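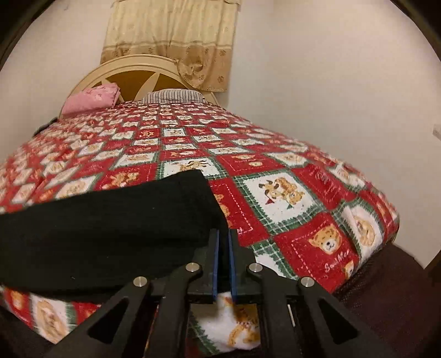 Figure 4.1 Padded gripper jaws at the hem of a piece of black cloth.

Chapter 4
Comparing Grippers on Soft Things

By the time you reach this chapter you will have picked up a good many wooden blocks, tins and plastic cups, and you may be feeling rather pleased with your gripper. I would encourage you to enjoy the feeling, and then to find yourself a jumper. A block has the same shape in the air as it had on the table. A jumper does not, and almost everything we measured so comfortably in the last chapter (how wide to open, how hard to squeeze, where the middle of the object is) has to be thought through again from the beginning.

We shall spend the whole of this chapter on cloth, and most of it on one small job: taking hold of a garment that is lying on a bed. I chose a bed on purpose. A laboratory bench is hard and flat, and if the tips of the gripper come down a little too far they simply stop. A mattress gives way. The tips sink in, the bedding comes up round them, and the jaws may close on the garment, on the blanket underneath it, or on a fold of each. Bedding also tends to be printed with cheerful patterns, and a camera looking for the edge of a sleeve will have a great many other edges to choose from. Look back at Figure 4.1 and you will find red, white and green patchwork all round the cloth.

4.1 What we are comparing

Students often come to me and ask which gripper is best, and I am afraid I always answer with another question, which is what they mean to pick up and from where. Two grippers with very similar figures on paper can behave quite differently once they meet a fold of knitting. The two we shall use most in this book make the point nicely. The Hornadari has a maximum opening of 70 mm. The Quintero has a maximum opening of 70 mm as well. If you went by the data sheets alone you might toss a coin between them.

Put them to work, though, and you will soon notice that the Hornadari swings its tips along an arc as it closes, so that they finish a little further forward than they started. On a bed this matters a good deal. If you set the height of the tool while the jaws are open, the tips will be lower when they meet, and they will have pushed into the mattress on the way. The Quintero keeps its tips level, and you may set the height once and leave it alone, but its fingers are thicker and it needs more of a fold to get hold of. I have a soft spot for the Quintero myself – it was the first one I was allowed to take apart – so please read my remarks about it with that in mind.

The third thing under comparison is the pad. A bare metal finger slides over cotton very readily. A soft pad holds on, and a soft pad with fine ribs holds on better still, at least while it is clean. Lint is the great enemy here. After a long afternoon with a dark fleece the ribs fill up and the pad becomes smooth again, and you may well blame the controller for something that a damp cloth would have put right.

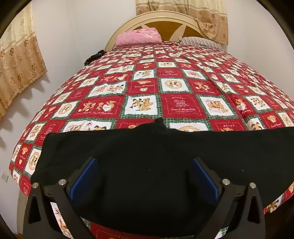

Should the gripper be opened as wide as it will go before it comes down on a garment?

Usually a part opening is better. Wide jaws gather in more cloth, which sounds helpful, but they also gather in whatever lies beneath it, and the fold they make is often too thick to be held firmly. Start with an opening a little wider than the fold you hope to make, and widen it only if the jaws keep closing on nothing.

4.2 The Mosedow trials

Many of the results in this chapter come from a long set of trials carried out in the teaching rooms at Mosedow, where both grippers were used by hand and on an arm. There were 1,620 attempts altogether, and every one was written down, including the ones people would have liked to forget. Please keep that habit in your own work. It is very tempting to leave out the attempt where you sneezed or the one where the cable caught on the bedpost, but if cables catch on bedposts then that is a fact about your set-up, and the next person will want to know it.

Each attempt was put under one of four headings. A clean hold meant that the garment came up alone and stayed up while the tool was moved to one side. A double hold meant that some of the bedding came too. A slip meant that the cloth was held and then lost, and a miss meant that the jaws shut on air. You will be using the same headings in the exercises, and I would ask you to settle any doubtful cases with your partner before you begin, as it is surprisingly hard to agree about double holds afterwards.

We shall look at slips first. They are mostly a matter of pads and squeezing force, and both of these are easy to change. Double holds take up the middle of the chapter and will need some geometry, though nothing you have not met already. Misses are left until the end, where we bring in the Kulter controller and let it feel for contact as the tool comes down. You may be used to thinking of a controller as something that moves the arm to a point and stops it there. The Kulter can be told to press gently and keep pressing, and on a mattress that is a very different sort of instruction.

4.3 Before you start

You will need a gripper with removable pads, a spare set of those pads, and three garments of different thickness. A tea towel, a cotton shirt and a heavy jumper will do very well. If you have no bed to hand, fold a duvet on a table and put a sheet over it. Whatever you use, smooth it out again between attempts and lay the garment down afresh, letting it fall as it likes. Arranging the folds by hand is a habit that creeps in without your noticing, and it will flatter every gripper you try.

Set out your record sheet with a column for the opening, a column for the height of the tips when closed, and a wide one for remarks. Then do your first ten attempts by hand, slowly, with the arm switched off, and watch the cloth closely as the jaws come together. We begin with those ten in the next section.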